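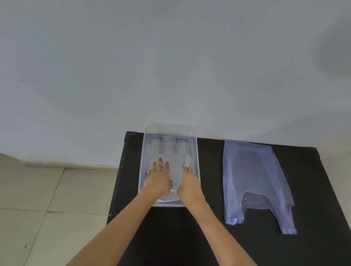 Selon Xóchitl Magaña, on reconnaît une bonne table mexicaine à ce qu'on y sert un mardi midi ordinaire, quand personne ne fête rien : des haricots, des tortillas, une sauce du jour et un légume de saison. Nous lui avons demandé la permission de reprendre cette remarque, parce qu'elle résume assez bien ce que nous essayons d'enseigner.

# Qui sommes-nous ?

Talavera est une école de cuisine mexicaine familiale. Nous donnons des cours à des amateurs, par petits groupes, et nous formons aussi des cuisiniers de collectivité qui souhaitent introduire le maïs et les légumineuses dans leurs menus. L'enseignement se fait en français, avec le vocabulaire espagnol quand il n'a pas d'équivalent. Une *comal* reste une *comal*, même si une poêle en fonte la remplace très bien à la maison.

L'école a ouvert avec un seul cours, consacré aux tortillas. Les élèves repartaient avec leur pâte et revenaient avec des questions : que manger avec, comment cuire les haricots sans qu'ils éclatent, pourquoi leur sauce verte était amère. Le programme s'est construit à partir de ces questions. Il compte maintenant 16 séances, que l'on peut suivre dans l'ordre ou séparément.

## Ce que nous enseignons

Beaucoup de gens arrivent avec en tête les tacos au bœuf haché, le fromage fondu et le piment très fort. La cuisine de tous les jours, au Mexique, est plus large que cela et change beaucoup d'une région à l'autre. Nous y consacrons l'essentiel des cours :

- le maïs : nixtamalisation, pâte, tortillas, tamales
- les haricots noirs et les haricots pinto, en bouillon ou en purée
- les sauces crues, cuites et grillées
- les courges, les blettes, les feuilles de cactus quand nous en trouvons
- les soupes de pâtes et les riz
- les boissons chaudes, dont l'atole

Les moles ont leur propre module, réparti sur deux séances. La première porte sur les piments secs, leur nettoyage et leur torréfaction; la seconde sur l'assemblage et la cuisson — c'est long, et nous préférons prévenir. Le mole de cette deuxième séance est préparé sans viande. Un bouillon de poule est proposé à part.

Nous n'enseignons ni la pâtisserie de boutique ni les plats dits tex-mex. Ce sont d'autres métiers.

## Le maïs et les piments

Le maïs en grains vient de Palari, un négociant avec qui nous travaillons depuis l'ouverture. Il nous livre du blanc toute l'année et du bleu quand la récolte le permet. Pour un cours de tortillas, nous comptons 300 grammes de maïs sec par élève, ce qui laisse de quoi rater les premières. Les piments secs et l'origan mexicain sont achetés chez Truka. Les légumes frais viennent du marché, et il arrive donc que le menu d'une séance change la veille.

Nous vendons aussi du maïs et des piments au comptoir, en petites quantités, pendant les heures de cours. Il n'y a pas de boutique en ligne.

## Les cours

Les ateliers ont lieu à Jindatholm, dans une ancienne boulangerie dont nous avons gardé le fournil. Chaque élève prépare ses plats du début à la fin, puis on mange ensemble. Les tabliers et les couteaux sont fournis. Prévoyez une boîte pour les restes — il y en a toujours, surtout après les tamales.

Aucun niveau n'est demandé. Les enfants sont acceptés à partir de l'âge où ils savent se servir d'un couteau, accompagnés d'un adulte inscrit au même cours. Toutes les séances peuvent être suivies par des végétariens, et la plupart conviennent aux personnes qui ne mangent pas de gluten. Signalez vos allergies à l'inscription, en particulier aux arachides et au sésame, présents dans plusieurs sauces.

Pour les cuisines de collectivité, nous nous déplaçons. La formation dure 2 jours et s'appuie sur le matériel de l'établissement. La plus grande cantine que nous ayons accompagnée sert 498 repas par service, avec des haricots au menu une fois par semaine.

## S'inscrire

Les inscriptions se font par téléphone ou sur place. Le calendrier est affiché à l'entrée et envoyé par courrier électronique à ceux qui le demandent. En cas d'annulation de votre part, la séance est reportée une fois sans frais.

Page mise à jour le 15 mai 2019.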